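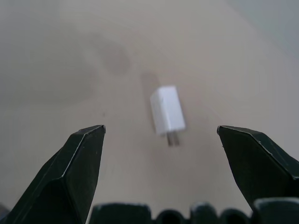 Which robot fingers are best?

A robot hand is called a gripper. Many grippers have just two fingers, and the shape of the tips matters a lot.

Ieva Vītola tests grippers at Plellunura. She tries flat tips and round tips on the same small things, such as a plug or a spoon. Each pair gets 25 tries at each thing. A try counts if the robot lifts the thing and holds on to it.

Flat tips press on a wide patch - good for a plug with straight sides. Round tips touch a smaller spot.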